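4. Setting Up the Medication Schedule

Applies to the Plavel bedside reminder unit with the Uveck phone app. Guide text revised Feb 16, 2020.

Before you begin

The unit must already be plugged in and connected to your home network (see section 3). Have your current medication list at hand, with the name, dose and time of day for each item. If you take medicines on an irregular schedule, read "Alternate days and short courses" further down before entering anything.

The reminder unit does not know which medicines you take or whether they are safe together. It plays a tone and shows a message at the times you enter. Ask your pharmacist or doctor about doses and timing.

4.1 Setting the clock

1. Press and hold MENU until the display shows SETUP.
2. Turn the dial to CLOCK and press it once.
3. Choose 12-hour or 24-hour display.
4. Choose your time zone. With the network connected, the hour and minute fill in on their own.
5. Press BACK to save.

Note: The unit changes to and from daylight saving time by itself. If it is offline when the clocks go back in November, correct the hour by hand or reconnect it to the network.

4.2 Adding a reminder

1. In the app, open Schedule and tap Add.
2. Type a label of up to 25 characters. The label appears on the unit's display, so use a word you will recognize from across the room, such as MORNING or WITH LUNCH.
3. Set the time.
4. Choose the days. All seven are selected when you start.
5. Choose a tone and a volume. Volume 3 is loud enough for most bedrooms.
6. Tap Save. The unit gives one short beep when it has received the reminder.

If there is no beep, check that the network light is green and tap Save again. Saving twice does not create a second reminder.

The unit stores up to 51 reminders. Past that number the app shows MEMORY FULL and you will need to delete one before adding another.

4.3 Filling your weekly organizer

Reminders work best when the week's doses are already sorted. Any organizer with a separate box for each day will do. The unit does not connect to the organizer in any way.

1. Wash and dry your hands.
2. Clear a flat, well-lit surface and lay the organizer on it with the lids facing up.
3. Open all the lids.
4. Take one medicine bottle. Check the label against your list, then put that medicine in every box that needs it.
5. Close the bottle and set it to one side before opening the next.
6. When all bottles are done, compare each box with the list, then press each lid until it is fully shut.

Caution: Some tablets have to stay in their original package to be protected from air or moisture. Check the label or ask the pharmacist before moving them.

Caution: Most organizers are not child-resistant. Keep them out of reach of children and pets.

If your doses are split between morning and evening, use an organizer with two boxes per day, or two organizers in different colors, and name the reminders to match – for example, BLUE BOX and WHITE BOX.
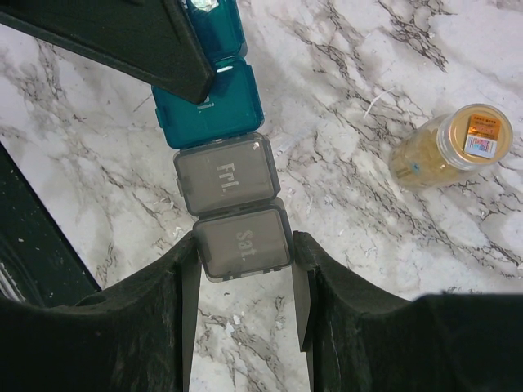 4.4 Alternate days and short courses

For a medicine taken every other day, do not pick days by hand. The pattern shifts from one week to the next and the reminders will be wrong by the second week. Instead:

1. Tap Add and enter the label and time as usual.
2. Under Repeat, choose Every 2 days.
3. Set the start date to the day of your next dose.

For a short course, such as an antibiotic, set an end date as well. The reminder removes itself after the last dose and frees its place in memory.

4.5 Answering a reminder

Press the dial once to stop the tone. The app records the time as ANSWERED. This shows only that the dial was pressed.

To be reminded again in ten minutes, press SNOOZE. You can snooze a reminder three times. After that it is listed as MISSED and the display stays lit until you press the dial.

Do not take a double dose to make up for a missed one unless your doctor or pharmacist has told you to.

The history holds the last 1000 entries. Older ones are overwritten. To keep a copy, open History, tap Export and send the file to yourself by email.

4.6 Adding a second person

A family member or caregiver can get a message when a reminder is missed.

1. Open People and tap Invite.
2. Enter their phone number or email.
3. Choose Missed only or All activity.

The invitation must be accepted within 24 hours – after that, send a new one.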